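Print this page | E-mail this page

Test Operator, Gripper Comparison (temporary, on site)

Lovlow is looking for two people to run bin picking trials from June. The job is to work through a fixed test plan that compares grippers and hand controllers on the same arm, and to record every attempt in the same way.

The plan has 11 sets of objects. Each set is run 500 times per gripper. You will load the bin, start the run, note the result of each pick and write a short comment when a pick fails. Hardware changes are done by our technicians - you do not need to know how to wire or mount anything. The grippers under test are the Astico and the Drika, both with the Sárközi controller.

The objects are household and office items of mixed shape, such as cups, folded sunglasses, tape measures and rolls of clear tape in a dispenser. They are placed on the floor of a gray bin, and the arm reaches in from above.

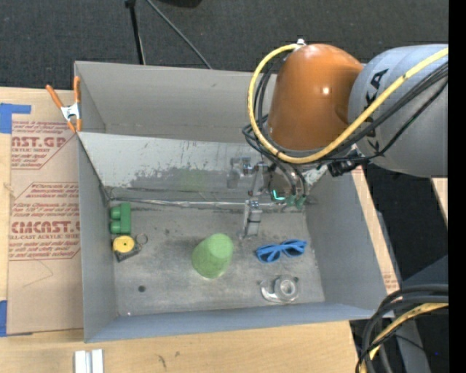

Requirements

You can stand for most of a shift and keep careful notes. You are comfortable working next to an industrial arm after safety training, which we provide and pay for. Experience with spreadsheets is needed. Experience with robots is useful but not required. Clear plastic and thin objects give the most trouble in our trials, so patience with repeated failures is a plus.

Hours and pay

Shifts are four hours, mornings or afternoons. Pay is hourly and is discussed at the first interview. Training time is paid at the same rate.

How to apply

Send a resume and a few lines about any testing or lab work you have done to Elisa Longo, reference 1301. Please state which shift you prefer. Applicants will be asked to come in for a short practice run.

Contact | Copyright Lovlow | Back to top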